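Night path

A night path is a paved route for people on foot, on bicycles or on horseback that is kept open after dark without fixed lighting along its length. Night paths are found mostly on former railroad beds, canal banks and old estate roads, where the ground is level and there are few crossings. The term is used by planners to tell such routes apart from lit paths, which have lamps at regular spacing, and from day paths, which are closed by a gate at dusk.

Background

Most early paths of this type were not planned. A route was paved for daytime use, people went on using it after sunset, and the owner either put up lamps, locked the gate or left things as they were. In farming districts the third course was common. The road between Kerside and the mill at Fikwood was paved as a farm service road and was open to walkers at all hours for 30 years before it was given any formal status.

Interest in unlit routes grew as towns began to count the cost of running lamps through the night on paths with little traffic. Concern for bats, moths and nesting birds also played a part. Several towns that had put lamps along wooded paths later switched them off for part of the year, usually from November to the end of winter, when evening use was lowest.
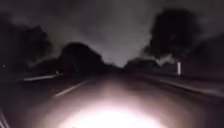

A paved route between trees at night, lit only by a light shining on the pavement ahead.

Surface and layout

Because users must rely on a lamp they carry or on natural light, the surface of a night path matters more than that of a lit one. Smooth asphalt is the usual choice. Loose gravel is avoided on slopes and near water. Pale stone chips may be rolled into the top layer to make the route easier to follow under a weak light, though the effect fades as the chips wear and collect dirt.

Long straight sections are easy to follow but tend to encourage speed. At Ferunero, where the path follows an old railroad bed, the straight part is broken by a shallow bend every 200 meters. The bends were built with the same width as the rest of the route, and a grass strip of 2 meters was left on each side so that a rider who misses the turn does not go directly into the ditch.

Trees present a mixed case. A row on each side marks the direction of the path against the sky, even under cloud, and many users find their way by looking up at the gap instead of down at the ground.
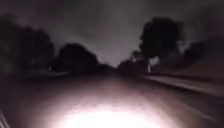 Leaves are the main drawback. Wet leaves hide the edge of the pavement and make it slippery, and on an unlit route they are hard to notice until a wheel or shoe is already on them. Sweeping is normally done twice in autumn and once more after the last leaves are down. Roots that lift the surface are ground flat or covered with a short ramp of asphalt, and the spot is checked again the next year.

Edge marking

The simplest form of edge marking is a continuous painted line, white or yellow, set a little way in from the grass. Paint with glass beads mixed into it reflects a lamp well when dry and less well under standing water. Raised studs are used on some routes but are disliked by skaters and can be torn out by snow plows. Posts with small reflectors are cheaper to replace, but they do not show where the pavement ends between one post and the next.

At Krajewska, 33 reflector posts were removed along the lakeside section and replaced by a painted line on the water side only. The inland side was left unmarked, as the grass there is level with the path.

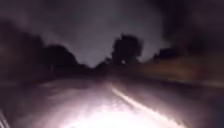
Article by the Paths and Roads Editor
Last revised 2019-11-11

Rules of use

Rules differ from place to place. Most require cyclists to carry a white front lamp and a red rear lamp after sunset. Walkers are usually advised, and in some places required, to carry a light or wear something reflective. Strong lamps can dazzle people coming the other way, so many local codes ask riders to tilt the beam down toward the pavement and to slow when passing. Dogs are generally kept on a short leash.

Motor vehicles are barred from most night paths apart from maintenance trucks. Where a path also serves as access to a farm or pumping station, as at Fikwood, drivers must use low beams and give way to everyone else.

See also

Bridleway
Greenway
Pavement marking
Rail trail
Sky glow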